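Keeping towels soft in a small flat

My towels used to become hard like cardboard after one winter. I changed only a few habits and now they stay soft for much longer.

First, use less detergent than the packet tells you. The rest stays in the cotton and makes it stiff. I put two spoons for a full drum, and no fabric softener at all, as it leaves a film and the towel drinks less water.

Second, shake every towel hard before you hang it – five or six times, holding it by the short side. My neighbour Suha Qudah does this on the balcony and her towels are the best in the building.

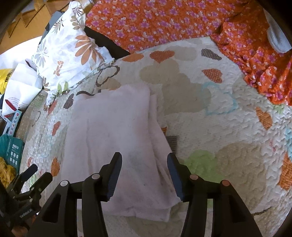 When a towel feels heavy even after drying, wash it once with a small glass of white vinegar in place of detergent. The smell goes away when it dries. Never mix vinegar with bleach.

In January I dry everything indoors, with 14 centimetres between the rails and the window open a little. Fold only when the thick border is dry too – it is always the last part.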